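The grasp planner does not like cloth

June 29, 2022

For the last weeks I was writing almost nothing here, because all my evenings went into one bug. Now it is mostly solved and I want to put down what I learned before I forget the details. It will be a long post. If you are only interested in the timing problem, go to the part about timestamps.

Our task in the Harnari project is simple to say: the robot takes the laundry out of a front-loading washer. It has two arms, two hands with fingers, and a camera in the head. I am responsible for the part between the perception and the arm controllers. Tibor Csonka writes the controllers themselves, so when something shakes we first argue whose side it is on.

When I started, I took the planner which we had from the earlier work with boxes and bottles. We call it Heltosen. It receives a point cloud, finds an object, proposes grasp poses, scores them, and gives the best one to the motion planning. For a bottle this is fine. For wet cloth in a drum it is a bad idea in almost every step. The cloth has no center, it has no stable edge, and after the first touch the shape you planned for does not exist anymore. The planner was always very sure about a pose that was already old.

My first try was to make everything faster. I moved the segmentation to a smaller network and reduced the cloud, and one planning cycle went down to 400 milliseconds. The result was the same failure but a little quicker. I think this is a common mistake of people who come from the software side, as I do. We see a number and we want to make it smaller.

What helped more was to stop asking for a grasp pose. Now the perception gives only a region and a direction: in this area there is cloth, and the hand should come in from here. The last 100 millimeters are done without the camera at all. The hand moves in slowly along the direction and closes when the finger currents rise above a threshold. After closing, we pull a short distance and look at the force on the wrist. If the force is close to zero, the hand is empty and we go back. If it grows too fast, something is stuck and we open. Between these two there is a wide band where we simply continue to pull.

The state machine for this has 4 states: approach, close, test, pull. In my first version there were many more, with special names for special cases, and I could not explain the diagram to Tibor without a pen. He looked at it for some time and asked which of them I would miss. I deleted most of them the same day.

Now the timestamps. The head camera and the arm joints are read by two different processes. Each process put its own time on the message, and I believed the clocks were the same because they run on the same computer. They were the same. But the camera driver wrote the time when the image arrived in memory, and the joint process wrote the time when the values were measured. So the image was always younger on paper than in reality. When the head stands still you never see it. When the head turns while the arm is moving, the cloud is shifted to the side, and the door of the washer comes to a wrong place in the collision map.

This cost me many days, because the error looked like a bad calibration. I calibrated the head again and again, and each time it was good, and each time the hand went toward the door. I found it only by replaying a recording. I looked at message 1123, where the head was in the middle of a turn, and the projected arm was beside the real arm in the image by more than the width of a finger. In the next messages the head stopped and the two arms came together again. A calibration error does not do this.

The fix is small. The driver now subtracts the exposure and the transfer time, and the transform lookup refuses any image for which it has no joint values on both sides. Before, it was extrapolating without a word. I strongly recommend to switch off silent extrapolation in every system where you find it.

The open door is still the most difficult part of the map. Its ring is dark and the bowl in the middle is clear, and a depth sensor likes neither of these. The bowl gives holes, or it gives points from the floor behind it. I do not try to see it anymore. We fit a circle to the ring in the color image, and then we put a solid disk there with some thickness. It is a rough model and it takes away some free space which the elbow could use, but the arm does not try to pass through the glass.
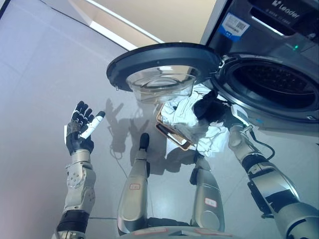 The second arm is the next thing. At the moment the right hand does the pulling and the left one only keeps a safe posture, with open fingers, and waits. For a small piece this is enough. With something long, the free end hangs down to the floor while the rest is still in the drum, and one hand must let go and grasp again higher. A person would do it hand over hand without thinking. For us it means that both arms need the same small state machine, and that one of them may open only when the other has passed the test state.

I have a branch where this runs in simulation, but the simulated cloth is much too polite. It slides over the gasket as if there was no friction. Fülöp, our solver for the contact, can do friction between cloth and rigid bodies, only then it is far from real time. So I will probably tune the thresholds on the real robot, one evening after the other.

If someone has experience with regrasping of cloth from a narrow opening, please write me. I am especially interested in how you decide that the second hand has really got the cloth and is not only touching it. The wrist force alone is not a good signal when two hands pull on the same piece, and the finger currents are noisier than I would like. The change in the camera driver will be in the next release of Kakholm, together with a short note on how to check your own recordings for this shift.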